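Notebook, hand-held gripper project (Treltus), Drollville workshop
11/09/2019

Second session of term on the hanging task. Four of us in, Celeste Cardoso on the log. Writing this up the same evening so the Cundville lot can read it before they start on their half.

Where we stood at the start: 2,257 episodes on the drive from June, all pick and place with blocks. The hanging task had none that we could use. The June attempts at it are in the folder marked "old hooks" and should stay there. The timestamps between left and right hand drift by the end of each one, and I don't want to spend more evenings fixing them.

Setup before anyone recorded:

Table pushed back against the tape. It had moved over the summer. Checked both brackets underneath, tightened the left one.
Both grippers zeroed closed, then open, then closed again. Right one read slightly open when fully shut. Redid it and it was fine.
Cables run down past the wrists. If they go over the top of the forearm they pull when you reach.
New file naming: task, hand, operator initials, number. No spaces. Someone put spaces in again in June and the Baran script fell over.

Baran is the sorting script, for anyone new. It reads the names and makes the folders. It doesn't check anything else, so a bad episode with a good name goes straight through.

First hour was slow. Target for the evening was 200 episodes and by the first break we were well short. Most of the time was going on the reset between takes, when the operator put the grippers down, moved things by hand, picked the grippers up and waited for the go-ahead. Changed it so the operator keeps hold of both grippers and a second person does the reset. Much quicker. It also means the grip on the handles stays the same from one take to the next, which the calibration likes.

Second problem was where the stand goes. We had agreed on the middle of the table, but everyone has a different middle. Tried a pencil cross. After a few takes it was clear that always putting it on the cross was a mistake as well, as we want some spread in the data. Settled on this: anywhere within a hand's width of the cross, turned to any angle. The person doing the reset picks, the operator has no say.

Rules for a good episode, as agreed tonight:

Start with both grippers off the stand, fingers pointing in.
Left hand steadies if needed. It doesn't have to touch anything.
Go for the hook end, slowly. Fast takes blur and get thrown out.
If you drop it, stop and mark it as a drop. Don't pick it up and carry on inside the same episode.
End with both grippers back out to the sides, open.

We argued over the drops. Celeste wants to keep them in a separate set because recoveries might be useful later. I'd rather not store anything we have no plan for, but the drive has room, so they are kept with a D on the end of the name. 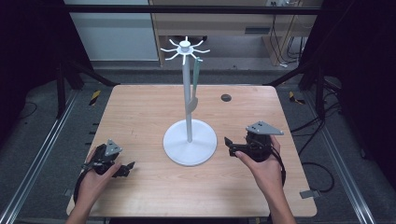
The white stand is light and tips if you come at the pole from the side with any force. Coming in level with the hooks and lifting first works better. Two of us were pulling before lifting, which drags the whole thing across the table. Weighting the base was suggested. I'd leave it as it is for now, and if we do weight it we need to start a new set, not mix them.

The hooks are close enough together that it is easy to catch the next one along with a fingertip. Opening the fingers only part way helps. Wrote "HALF OPEN" on the whiteboard.

Count at the end of the evening: 3,108 on the drive including the block episodes, the D files and the ones the other group brought over from Cundville on their own disk. I haven't split those out yet. Copied to the second drive, copy checked.

To do:

Split the count by task.
Spare cable for the right gripper. The plug is getting loose.
Tidy the floor cables on the right before someone goes over them.
Ask Cundville which version of the calibration they used. Theirs has 3 columns where ours has four.
Watch the first lot of takes back at half speed and throw out anything blurred.

Next session same room. Celeste has the key. I'll do resets, someone else can have a turn operating.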